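Review: Plundum cable-knit jumper, mustard

I bought this jumper in October and have worn it most weeks since, so this is a review after a full winter and not after one try-on. It cost 27 pounds in the Flendside sale, down from a price I don't think anyone pays. I chose the mustard. It also comes in a grey and a dark green, neither of which I have seen in person.

First impressions

It came in a plain paper bag with one swing tag and a spare length of yarn wound on card. The colour is a proper mustard, a touch darker than it looked on the Flendside website. If you want a bright yellow you will be disappointed. The surface has a slight fuzz to it, which I like, but it does pick up hair and lint from other clothes.

The knit

The cables are the main reason to buy it. They run in vertical rows and they are deep enough to keep their shape. Some cheaper cable jumpers look good on the hanger and go flat after the first wash. I have washed this one 19 times (I keep a note on the inside of the wardrobe door for anything I plan to review) and the twists still stand up well. The ribbing has loosened a little at the cuffs but not at the hem.

It is warm. I wore it under a raincoat all through January and did not need another layer except on one very windy walk. Indoors with the heating on it is too much for me, and I usually took it off by mid-morning.

Sizing

I am normally a medium and the medium fits with room for a shirt underneath. The sleeves are long. I turn the cuffs back once. If you are between sizes, go down.

Folding and storage

A jumper like this should not go on a hanger. I made that mistake with my old Akeck one and the shoulders grew points that never came out. Folded is better, but a thick cable knit takes up space, and how it folds matters if you have small drawers.

My method is to lay it face down, bring both sleeves in across the back, fold the sides to the middle and then bring the bottom up. Turn it over and you have a fairly neat block with the cables on top. It doesn't hold a sharp edge as a thin jumper would, and the folds come out rounded.
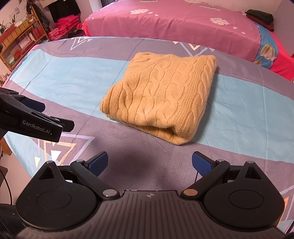
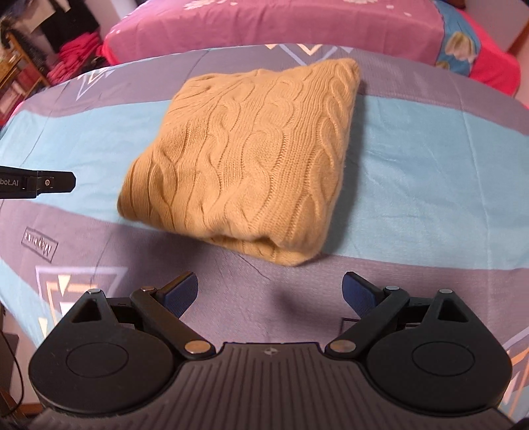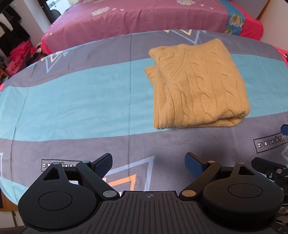 The mustard jumper folded on the bed, cables facing up.

I can get 2 of these side by side in a standard drawer, with thinner things on top. Stacked on an open shelf it slides a bit — the fuzz doesn't grip as much as you might expect — so I keep it at the bottom of the pile. For the summer I put it in a cotton bag with a cedar block. Don't use a vacuum bag. I tried that for a fortnight and the cables took several days to recover.

Washing

The label says hand wash or wool cycle, cold. I use the wool cycle at 900 spin, which is faster than the label suggests, and it has come to no harm. Dry it flat on a towel. It takes around a day and a half in our back room, longer if the weather is damp. I have not put it in a dryer and would not.

There was some colour in the water for the first couple of washes, so keep it away from whites to begin with.

Pilling

There is some under the arms and along the sides where a bag strap rubs. A comb takes it off in a few minutes. I do this once a month. The front and back are still clean.

Compared with others

I have also owned the Giáp cable crew neck, which is softer against the neck and noticeably lighter. If you find wool itchy, that is the better choice, though it stretched at the elbows within a season. The Akeck was the warmest of the three but very heavy when wet and slow to dry. The Plundum sits between them and was the cheapest.

What I would change

The neck could be a little closer. It sits wide enough that a shirt collar slips out on one side. The care label is also sewn into the side seam in a stiff material that scratches, and I cut mine out after the first day.

Would I buy it again? Yes, at the sale price. At full price I would look at the Giáp first. I may get the dark green if it is still in stock next autumn.

Contact | Privacy | © All rights reserved | Back to top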